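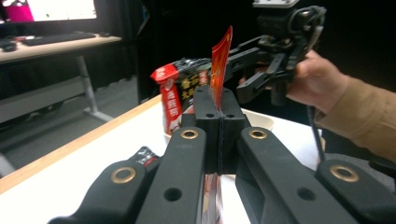 Snack packets being handled with hand-held grippers at the Dernico workshop in Radthorpe.

Dernico has stopped using one batch of its hand-held grippers after a finger linkage failed to release at its Radthorpe workshop in May, trapping a worker's fingertip against a table.

The worker was treated on site for bruising and went back to work the next morning. The company said no bones were broken and no hospital visit was needed.

The tools are held in the hand and used to pick up, pass and set down small packaged foods, with the movements recorded for later use in training packing robots. Most of the work at Radthorpe is with snacks in thin wrappers, which are harder to grip cleanly than boxes or tins.

According to a short report sent to staff, the fault showed itself at 3.40pm. The jaws had closed on a packet and stayed closed when the operator let go of the trigger. A colleague reached in to pull the packet free. The linkage then opened without warning and one of the outer arms swung down on to the colleague's finger.

The report puts the failure down to a bushing that had worked its way part of the way out of its pivot hole. With the bushing out of line, the arm jammed at the end of its travel and held the load of the return spring until the packet was tugged.

Piroska Pintér, who runs the workshop, said the jam itself was not new to the people using the tools.

"We had been told of sticking jaws before this," she said. "It was written down as a nuisance and the tool was wiped and put back into use. It should have been taken off the bench the first time, and that is my responsibility."

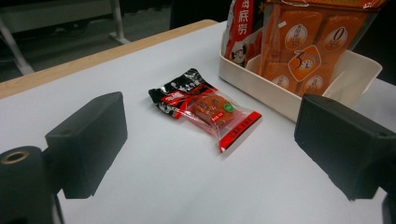 Reading time: 3 minutes

Dernico went back through its fault book after the injury and found 8 entries that mentioned jaws sticking or opening late. All of them concerned tools from the same delivery of linkage parts, made by Gallagher, a machining firm in Skokville.

Gallagher has taken back a number of the arms for measuring. It said in a written reply that the pivot holes in part of the delivery had been bored slightly too wide, so that the bushings were held less tightly than the drawing called for. The firm is replacing 200 arms at its own cost and has asked its other customers for the same part to check their stock.

The company did not dispute that its own checks had also fallen short. New tools were being opened and closed a few times by hand before they went out to the tables, with no load on the fingers. Pintér said a loose bushing would not show up in a test of that kind.

"It runs perfectly well empty," she said. "You have to put something between the fingers and squeeze, and you have to do it a lot of times."

Under the new routine each gripper is cycled 400 times on a test block before its first use, then looked over again after every 700 grips. The bushings are marked with a line of paint across the edge of the hole, so that any that has turned or crept can be spotted without taking the tool apart. A tool that sticks once is tagged and goes to the repair bench, whatever the reason turns out to be.

There are changes at the tables as well. Staff have been told not to put a free hand near the jaws of a tool that has jammed. The operator is to lay it down on the table, pointing away from anyone else, and unhook the spring before the packet is removed. Where two people are working with grippers at the same table, the one with the working tool moves back first.

Pintér said that last point came from the workers. Passing an item from one gripper to another brings two sets of fingers close together, and on the day of the injury the second operator had stayed close to the table to help.

The fault has cost the workshop some recorded material. Sessions made with the affected tools are being checked, and any in which the jaws opened late will be thrown out. The packets themselves were not part of the problem - the report notes that the one in the jaws at the time had not split - and the same kinds of snacks will go on being used.

Dernico has asked for a guard to be drawn up for the outer arms, where the gap closes as the fingers open. An early version made the tool too wide to reach over the rim of a bowl, and a slimmer one is being tried. Pintér would not give a date for it.

Work at Radthorpe has carried on with grippers from an earlier delivery, which have passed the new test. Those withdrawn will stay in the store room until the replacement arms arrive from Skokville and have been fitted and cycled.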